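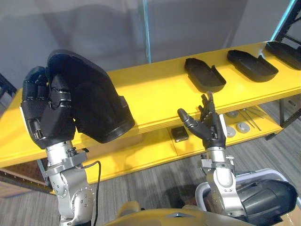 From: Gerrit Visser
To: Plelwood list
Date: 11 August 2020
Subject: Re: Two mixes of Makhubela?

Faustino Contreras wrote:

> I picked up a second copy of Makhubela last month, the one with the
> plain inner sleeve, and side two doesn't match my old one. On the old
> copy "Ferry Money" fades out during the last chorus. On the new one it
> keeps going, the organ drops out, and you get the drummer counting in
> for another pass that never comes. Also the vocal on "Salt Road" sounds
> like a different take. Same catalog number on both labels.
>
> Is this a known thing? I went through the archives and only found the
> old argument about the cassette. I'd like to know which one is the
> "real" album before I transfer it.

Faustino, it's known, but it was discussed before the list moved, so you wouldn't find it in the archives. I'll put down what I have and others can correct me.

Bridow recorded the album in two blocks. The first was in October, with Jairo Castaño engineering, and that gave them all of side one plus "Ferry Money" and the title track. The second block was the following spring, in a smaller room, with Castaño gone and the bass player more or less running the desk. Tivotetti wanted the record out before the summer dates, so they mixed it fast. That first mix went to the plant and is what's on the first pressing: 700 copies, according to the invoice Nomvula Mathebula scanned for us years ago.

The band didn't like it. The complaint I've read most often is that the drums were too far back and that side two had been faded to make it fit, which makes no sense when you look at the running time. Castaño came back and remixed three songs. "Ferry Money" got its full ending. "Salt Road" got the earlier vocal, the one with the voice cracking on the second verse. The title track got a little more guitar on the left and you might not notice it without headphones. 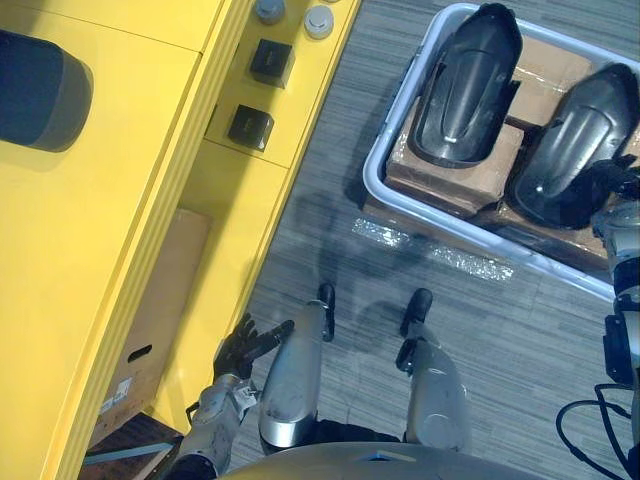 The second pressing used the remixes and kept the catalog number, so the labels don't help you. Look at the run-out on side two. The first pressing has the matrix number stamped and nothing else. The second has the same number followed by a small hand-cut R. On my copy the R is very faint and I had it for years before I saw it. The inner sleeve isn't a safe guide. I've got a first pressing in a plain inner and Pravesh has a second pressing in the printed one, both bought new.

For timing, "Ferry Money" is listed at 4:06 on every sleeve. That's the faded version. The long one runs 4:51 on my turntable, which may be a hair slow.

As for which is the real album, I don't think you'll get one answer here. The remix is what the band asked for. The first mix is what got played on the radio, and it's what most of us heard first. My own view is that "Ferry Money" is better long and "Salt Road" is better on the first pressing, because the cracked vocal sounds put on to me. The bass is also firmer on the first one all through side two. If you have both, transfer both.

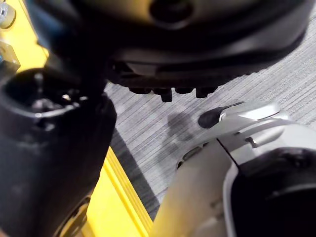 Dark rounded housing seen close up, with a row of small blunt pegs underneath.

On the CD, it's worth knowing that it isn't either of these. Whoever put it together took side one from a good tape and side two from what I believe is a copy of the first mix, then used the long "Ferry Money" in place of the faded one. There's an edit between the third and fourth bars of the intro where the tape speed changes slightly. "Salt Road" is the first mix vocal with a lot of extra top end. I wouldn't use it as a reference for anything except side one, where it beats both my LPs for quiet.

The cassette argument was about something else. It has the songs in a different order and 15 seconds of talking before the title track. Please let's not start that again. 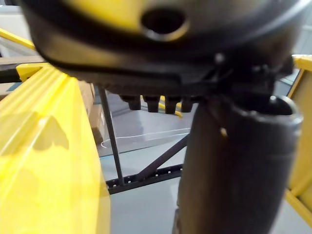

Did the remixed "Salt Road" ever come out on a single?

Only as the B-side of the "Harbor Lamp" 45, and that one is mono. It's the same vocal take, folded down, with the last eight bars missing. Copies turn up fairly often and they shouldn't cost much. Check for a warp before you pay.

Two things I'd still like to find out. First, whether there was a third pressing. Pravesh Moodley saw one listed for sale with the label address changed, but the seller never sent a picture of the run-out and the listing came down. Second, who cut the second pressing. The lettering looks like the same hand as the Bridow EP to me, but I've only got one copy of that and the run-out is scuffed.

If anyone has a side two with something other than the plain number or the number plus R, please post what it says exactly, with spaces. Also the running time of "Ferry Money" if you can be bothered to time it.

Faustino, if you do make the transfers I'd be glad to hear the second pressing next to mine. Flat, please, no declicking.

Gerrit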